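Progress report to the Rutherford fund, shared kitchen at Seko house
Reading time: 2 min

Dec 21, 2022

Dear colleagues,

Since our last report in May, the kitchen on the second floor is in regular use. In this period the residents cooked 533 meals there. From the grant we spent 2,000 dollars, mainly for small appliances and for dishes, and the receipts are in the folder which Mesfin Wako sent to you.

We decided to buy electric cookers in place of a second stove. The old wiring did not permit a stove, and the electrician from Mirkari confirmed this in writing. We have now 11 cookers for the rooms and 2 for the common table. The residents asked for a model with one knob, and most of them learned it in one evening. One cooker came with a damaged cord and Fliletti replaced it without cost.

The plates are shallow, so for soup we still need deep bowls. I ask your permission to use the rest of the dishes budget for this.

The green cooker with its steel lid, and one of the blue plates: 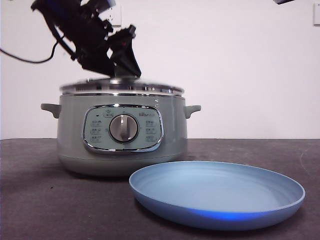

Plan for the next period

We will label the shelves, buy the bowls and repeat the cooking evening for new residents.

We use cookies to improve this site. Accept | Settings
Contact | © Seko house | Back to top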